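Skikden Odds and Ends
A data card for the small-things collection
Kept by Sioned Parry and Glenys Dafis. Last revised Jul 11, 2018.

What it is

Skikden is a list of small household things, the sort that gather in a kitchen drawer or at the bottom of a toy box and never quite leave. It holds 2,176 entries for 355 different objects, each with a plain name, a color, a rough shape and a note on what it's made of, where we could tell. We started it because we both love this kind of clutter, and we've kept at it a good deal longer than either of us planned!

What's in the files

objects.csv – one line per object
entries.csv – one line per entry, with the object's number in the first column
names.txt – other names people have given us for the same thing

Toys make up the biggest group, with 426 entries, and hardware comes next. Glenys wrote most of the hardware notes, so if you find a long and loving paragraph on collars and clips, you know whom to thank.

How we name things

We go by what a person would say out loud if they wanted the thing passed to them. A toy car with no wheels is still a toy car, and if only the body is left we say "toy car body." Pouches are listed by shape and color, never by what they might once have held. Red-orange is its own color here (we argued over that one for most of July), and so is salmon pink.
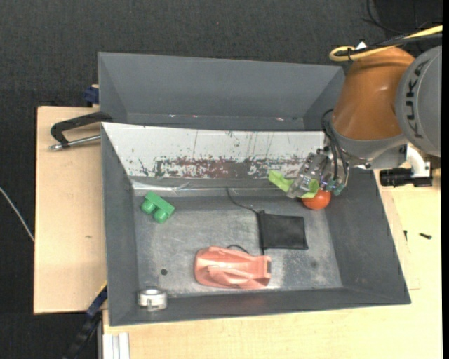
3 min read

A mixed bin is where the names really earn their keep. The green brick goes under "building brick, two studs," the salmon-pink car body under toys, and the black pouch under "pouch, flat," with its cord mentioned in the notes. The short metal cylinder by the front is down as "cylinder, slotted" until one of us feels sure enough to call it a collar. Round red things go under "ball, small" unless we know better.

Known gaps

Ten objects still have no material listed, and string is a mess from top to bottom. If you have a better name for something, please write to Sioned and tell her which line you mean.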